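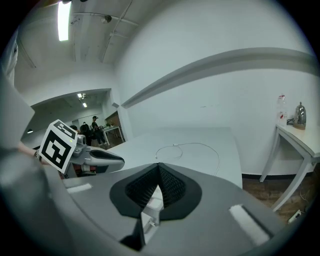

Gökçe objected to the first draft of this section that a household which puts off a repair has not always decided to do so, and that our survey treated silence as a choice. The objection was accepted, and the wording of item 11 was changed before the second mailing.

4.2 Delayed repairs in rented housing

The survey was sent to 3000 rented homes in Hadden and Barnau, and 1503 usable forms came back. Tenants were asked to name the last fault in the home and to say when they had first told the landlord. Leaks and faulty heating were reported quickly in both towns. Damaged window frames were often left for a full winter – in Barnau, sometimes for two. 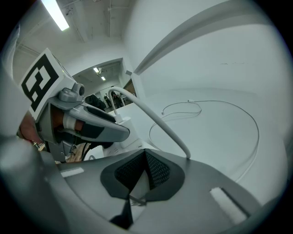
Does the length of the lease affect how soon a fault is reported? Tenants on longer leases reported sooner in Hadden, while in Barnau the length of the lease made no clear difference.

The form did not ask about rent arrears, and we cannot say how far fear of a dispute explains the gap between the towns. Tejada's interviews in Tamiru, held in November, give some support to that reading. Several tenants there said they paid for small repairs themselves and kept the receipts.

Figure 3. Indoor view, with ceiling light.
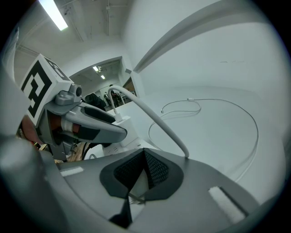
A further 113 forms were left out of the lease comparison, as the start date was missing. Most of these came from Hadden, where the older form of lease carries no start date on its front page. Their answers on heating and leaks are kept in the totals for each town.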